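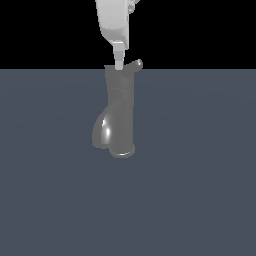 A simulated robot arm holds a gray rain boot above the floor in Ladwood's software. Rendering: Ladwood

2 min read

11 Aug 2026

Robotics software firm Ladwood has begun building a collection of simulated handling examples for a system meant to sort and move footwear, the company said.

The work is being done for Wullberg, which runs a returns warehouse in Siltholm. Workers there unpack boots and shoes sent back by customers, check them and place them in bins by hand.

Ladwood said it plans to generate examples for 23 styles of footwear before any trial at the warehouse. Each style will be picked up in simulation from different starting positions, with the arm's movements and the resulting images saved together. The learning system is then trained on those records.

Rain boots were chosen as one of the first groups. The company said tall boots are awkward for machines to handle – the opening is narrow, the shaft can be gripped in several ways and the weight of the foot section pulls to one side once the boot is lifted.

Operators guide the simulated arm from a desk using a hand controller. A single pickup is recorded from the moment the arm starts moving until the boot is released or dropped. Failed attempts are kept and labeled as failures, and the company said those are used in training as well.

Four operators are working on the project in two shifts. Nearly 90 hours of recordings have been completed, according to Ladwood, with most of that time spent on boots and the rest on low shoes.

The early scenes use a plain floor and a dark background. Later sets will add bins, shelves and changes in lighting, and will include more than one item at a time. Colors will also be varied so the system does not come to depend on them.

Wullberg said it has supplied measurements and scans of items from its stock. It has not agreed to buy equipment and said a decision would depend on how the trained system performs with real footwear.

A bench test is planned for September at Ladwood's workshop. It will use 12 pairs that were left out of the training material, and the results will be compared with the same pickups in simulation.

The physical arm for the test will be mounted over a table with a fixed camera on each side. Staff will reset the items by hand between attempts.

Ladwood said it expects some gap between the two sets of results, mainly with soft materials that fold when gripped. Bending and creasing are simplified in the current software – an update that handles them in more detail is still being worked on.

The companies did not disclose the cost of the project.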